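## 5 Folding tops on the bed

This section covers T-shirts and other light knitted tops. Shirts with buttons are dealt with in section 6, bedding in section 7. Read 5.1 before starting, as the fold width depends on which Paltura drawer insert is fitted.

### 5.1 Before you start

1. Draw the duvet or sheet up over the bed. It does not need to be smooth, but remove pillows and anything hard from the side you will work on.
2. Check that the item is fully dry at the hem, the collar and under the arms.
3. Set the width of the folding card. Use the narrow setting for the Jurnano insert and the wide setting for all others.
4. Stand at the long side of the bed, facing across it.

**Note:** A bed with a raised footboard may be used, but work from the side only.

**Caution:** Do not fold on top of a washing machine or dryer while it is running. The stack will move.

### 5.2 Opening out a crumpled top

An item taken straight from the basket is normally bunched, with one sleeve or part of the body turned in. Do not begin folding until it has been opened out.

1. Place the item on the near side of the bed.
2. Find the hem. It is the longest straight edge and the easiest to identify in a pile.
3. Take hold of the fabric at two points, well apart.
4. Lift slightly and draw the two points away from each other until the fabric between them is straight.
5. Lower the item and release both points together.
6. Repeat from the collar end if the body is still bunched. 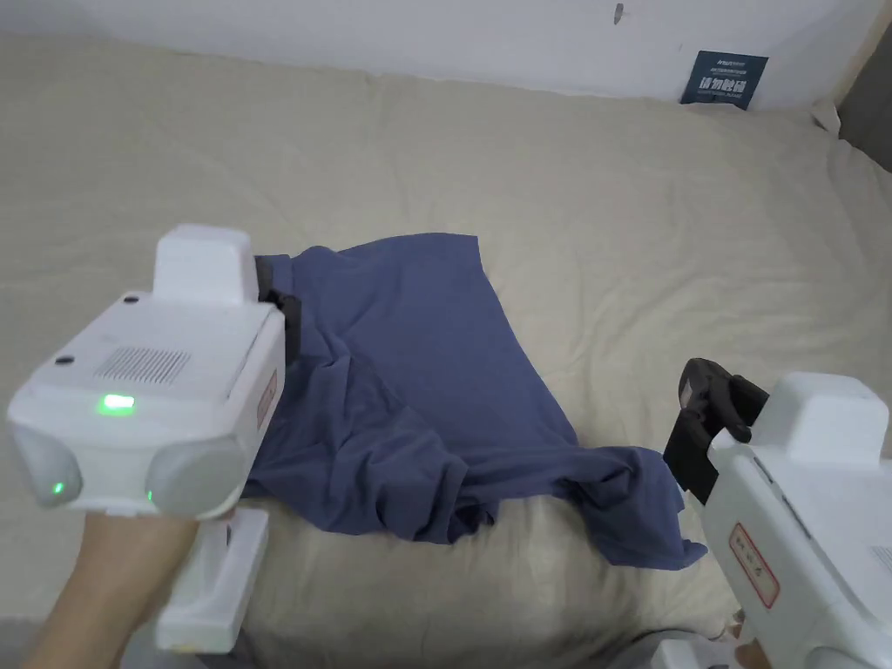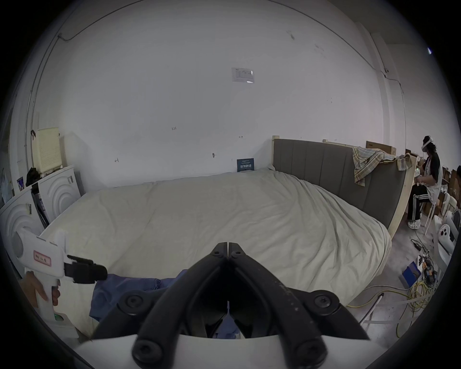
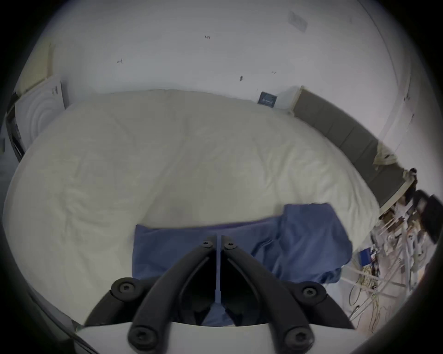
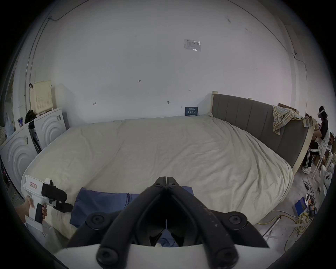 Blue fabric on the bed.

If the item is inside out, turn it now. Reach in through the hem, take both sleeve ends and pull them back through the body. Lay the item down again and repeat steps 3 to 5.

**Note:** Pull on the body or the seams only. Pulling on the collar rib will stretch it, and the stretch does not wash out.

### 5.3 Making the fold

1. Turn the item face down with the collar pointing away from you.
2. Smooth it from the centre outwards with a flat hand.
3. Lay the folding card on the back, its top edge level with the bottom of the collar.
4. Fold the left side over the card, then lay the sleeve back on itself.
5. Repeat on the right side.
6. Slide the card out towards the hem.
7. Bring the hem up to the collar, then fold once more.
8. Turn the item over and check that the edges are level.

**Caution:** Remove the card before step 7. Folding over it will crease the card and it will no longer lie flat.

### 5.4 Stacking and putting away

1. Stack items with the folded edge towards you.
2. Limit each stack to 5 items. Taller stacks lean on a soft surface.
3. Carry the stack with one hand beneath it and one on top.
4. Place it in the insert with the folded edge uppermost.

A drawer 900 mm wide takes the full insert. In narrower drawers, leave out the end panel (part 1299).

### 5.5 Faults

| Fault | Remedy |
|---|---|
| One side longer than the other | Reopen and repeat 5.3 from step 2 |
| Ridge across the front | Sleeve not laid flat, repeat step 4 |
| Item opens in the drawer | Use the narrow card setting |
| Hem rolls up | Press flat by hand before step 7 |

Section checked by Tavion Ferreira, 02/06/2023. Replacement cards are ordered through the Jenham office.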